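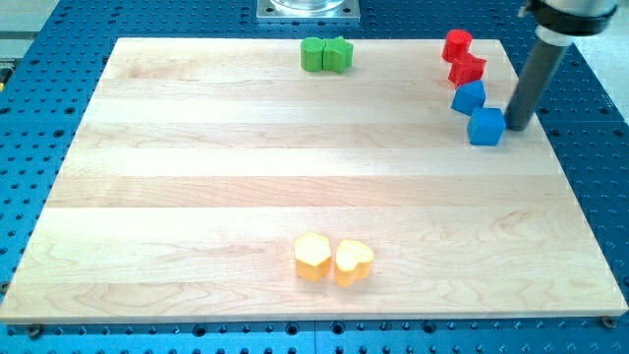
Prallau to Idden by rail and ferry: notes from the route

1/ Posting this in pieces as I have signal. Route is Prallau - Codska - Idden, with a night in Codska. Friday, April 6, 2018, low season timetable. The summer one starts in June and is a different animal, so check before copying any of this.

2/ Prallau station has one ticket window and two machines. The machines sell through tickets to Codska but not the ferry portion. The window sells both on one coupon. If you use the machine you will buy the ferry leg again at the harbour, at the walk-up fare.

3/ The line is 254 km, single track past the junction. Trains wait in loops for oncoming traffic. My wait was 23 minutes, and this is already in the timetable, so arrival was on time. Do not read anything into a long stop in a field.

4/ Sit on the left going north. The right side is cutting and retaining wall for most of the first hour. After the summit tunnel it makes no difference.

5/ The summit is just over 1000 m. Snow was still lying in the shade of the cutting. Heating in the older coaches is either on or off and is controlled from the front of the train. Bring a layer you can take off.

6/ No buffet car. A trolley is listed in the timetable with a cup symbol. It boarded at the junction and left again two stops later. Tea, crisps, a cheese roll in film. Cash only.

7/ Codska station is below the old town. There is a staircase and a road. The road is longer but has a pavement the whole way and you can pull a case up it. The staircase has a handrail on one side and drains badly.

8/ Stayed at the Hamada, on the street behind the bus stands. Plain room, working radiator, window facing the yard. The street side gets the first buses, which idle with their engines on well before six. Ask for the yard when booking. Breakfast from seven, bread and eggs, decent coffee.

9/ Old town takes an afternoon. The wall walk is open in sections - the north section was closed for repointing and the signs for this are at the far end, so you find out after climbing up. Start from the harbour gate and you avoid the problem.

10/ The customs house museum has a good room on harbour dredging. Bucket chains, tide tables, a section of the old quay timber. Captions in the local language, with a laminated English sheet you have to ask for at the desk. The upstairs is coins.

11/ Dinner was fish soup at a place on the quay with no sign outside. Fine. The kitchen shuts early out of season, and after that it is the kebab counter by the bus stands or nothing.

12/ Ferry to Idden. Foot passengers board through the car deck after the vehicles, so being first in the queue gains you very little. Large bags go in the cage at the bottom of the stairs. The cage is not locked. I took mine up.

13/ The crossing was moderate, wind on the beam. If you are prone to it, sit low and in the middle, which is the lounge with the brown seats. The forward lounge has the view and all of the movement.

14/ Idden harbour has been rebuilt and older maps are wrong. The bus now leaves from the landward side of the car park, past the weighbridge. It meets the ferry but does not wait if the ferry is late. Next one is two hours after.

15/ Walked it instead. Flat, tarmac, verge on one side only. The village shop is open mornings and again from four. It sells the walking map, which is the only one showing the new path round the headland.

16/ The headland path is well marked until the second stile, then goes across grazing with no posts. Keep the fence on your right and you come out at the lighthouse road. Boots, not trainers. The lower part holds water.

17/ For the return, buy the coupon in the Idden harbour office the day before. It opens for an hour before each sailing and the queue was slow. I'll put fares in a separate thread when I have sorted the receipts.

Comments

Bent Eskildsen
Useful, thanks. Does the through coupon let you break the journey overnight in Codska, or do you need to specify the sailing?

Skarphéðinn Overgaard
@Bent mine had no sailing on it, only the date. They wrote the second day on by hand at the window when I asked.

Bent Eskildsen
Good to know. Will ask in Prallau.

walks_slowly
The posts after the second stile have been missing for years. Agree about boots.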